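Subject: Re: [garnari-fitout] Grey worktop, mark on the surface
From: Hamidreza Hashemi
To: the list

On Thursday, Farquharson wrote:
> Has anyone looked at the grey top since it came up from Orkport?
> I was told there is a scratch. If it is only a scuff I would
> sooner keep it than wait 3 weeks for another one.

I went over it this morning. There is a long thin line running diagonally, paler than the grey, and it fades in and out. A second one, shorter and much fainter, runs more or less parallel to it.
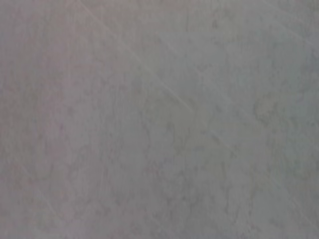

I have not tried anything on it yet. The Zotura leaflet says warm water and a soft cloth first, then leave it overnight before deciding. I would like to do that before we ring them. A replacement is 600 plus delivery, and the old one would have to go back in its wrapping, which went in the skip.

On the colour, I agree with whoever said it is not one grey. It goes from slightly pink to slightly green depending on where you look. I don't mind it, but the sample we chose from was too small to judge by. If we order the shelf to match, can we ask for a bigger piece this time?

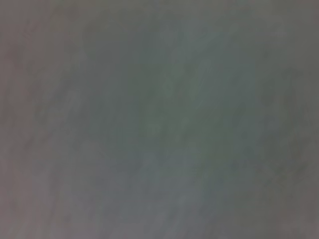
Orkport, September

The shelf order closes at 4 on Thursday. Please send me your measurements before then, in millimetres. The upstand is 19 mm thick, so take that off the depth.

Hamidreza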